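# Where Did the Bins Go? A Study of Household Recycling in Clunwood

*Final report, Community and Environment project*

When our group first sat down to pick a topic, we had a long list and very little agreement. One of us wanted to look at bus routes, another was keen on the old mill pond, and for a good week it looked as though we would end up writing about squirrels. What settled it was the notice that came through every door in Clunwood that fall, saying that the Ollier Street drop-off point would be closing and that residents should use the Lemieux Road site instead. Everybody we knew had an opinion about it (most of them loud!), and we thought it would be worth finding out what people were doing with their cans, jars and scrap metal now that the nearest bins had moved.

## What we did

We wrote a two-page survey and delivered it to 1312 homes on the east side of town, which took us a lot longer than we had planned and wore out at least one pair of sneakers. By the deadline in December we had 216 completed surveys back. We had hoped for more, but our adviser told us it was a fair return for a paper form with no prize attached, and we were very glad of every one of them.

We also walked the route from Ollier Street to the new site ourselves, twice, once with empty hands and once carrying a full bag each. The second walk taught us more than the first. There is a steep stretch just past the laundromat, and the sidewalk stops altogether on the last block before Lemieux Road.

## Metal

Paper and glass turned out to be fairly simple, as most people still put those out at the curb. Metal was the part that gave us the most to think about. Food cans are picked up with everything else, but larger pieces such as shelf brackets, window trim and old curtain rails have to be taken to the site by the resident. 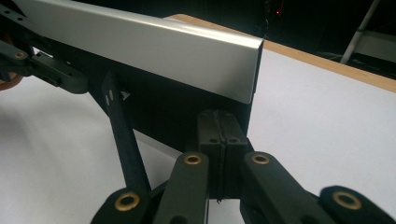 *Figure 1. Aluminum bar with an angled profile and a square-cut end.*

Of the people who answered, 157 said they had at least one piece of scrap metal at home that they meant to take in "sometime." We loved reading the comments on this question. One person had been keeping a set of gutters behind the shed through three changes of car, and another wrote a whole paragraph about a storm door. Quite a few told us they didn't know aluminum and steel go in separate containers at Lemieux Road, and we have to admit that we didn't know either before we started. The sign is there, but it is mounted on the far side of the gate where drivers coming in don't see it.

## Getting there

We asked how people traveled to the new site, and 90 of them said they hadn't been at all. Some had no car, some found the hours awkward (it closes at 4 p.m., before many people are home from work), and several were using the free Fluto app to give things away to neighbors. We hadn't planned to ask about Fluto and wish we had, because it came up again and again in the margins.

## What we would suggest

We would like to see the sign moved to the near side of the gate, and one late opening each month. A curbside pickup for larger metal in the spring would also help the people who can't drive, and it was the most popular idea on our comment page by a long way.

If another class takes this up next year, we would tell them to start delivering surveys earlier than we did, and to include the west side of town, where the drive to Lemieux Road is shorter and the answers might look quite different. Our blank survey form and the tally sheets are in the project binder in the library.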